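Fleketti Shared Workshop, minutes of the monthly users' meeting
Reading time: 2 minutes

The meeting started at 5 in the afternoon on Thursday, in the workshop. The minutes of the September meeting were accepted with one correction: the delivery from Ravevport was 300 paper bags, and not 900 as we wrote.

1. Tables
It was agreed that each table is cleared at the end of the day by the group which used it last. The surface should be wiped with a damp cloth only. The spray from Daleck leaves stripes and will not be ordered again. One member asked if small parts can stay on the table overnight in a tray. This is allowed, if the tray stands at the side and the rest of the surface is free.

2. Waste paper and plastic
The large bins were discussed for a long time. Paper and clear plastic go at present in the same bin, and the collection firm Rotich has asked us to separate them. Two members found this too much work for the quantity we produce. The majority was in favor. Until we have a second bin, plastic goes in the bin and paper in the box by the entrance. 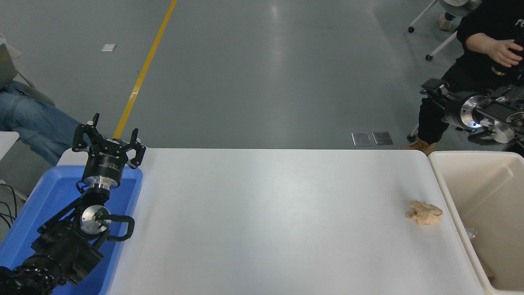 White table with blue tray, crumpled piece and large bin (item 2).

It was also repeated that crumpled paper should not stay on the tables. A bin beside the table is helpful only when people use it.

3. Floor
The yellow line on the floor stays where it is. Chairs and bags should not be left across it, also not during the lunch break. The request for 32 new floor markers was postponed, as the price is not yet known.

4. Other points
The budget for cleaning materials is up to 900 for the year. No decision was made about the gray chairs. The next meeting will be on a Thursday again, at the same hour.

Comments (3)

Please can the box by the entrance have a label? I put plastic in it twice already.

Item 1: I remember we also said that the cloths must be washed on Friday. It is missing in the minutes.

Agree about the spray. There is still one full bottle under the sink if somebody wants it for windows.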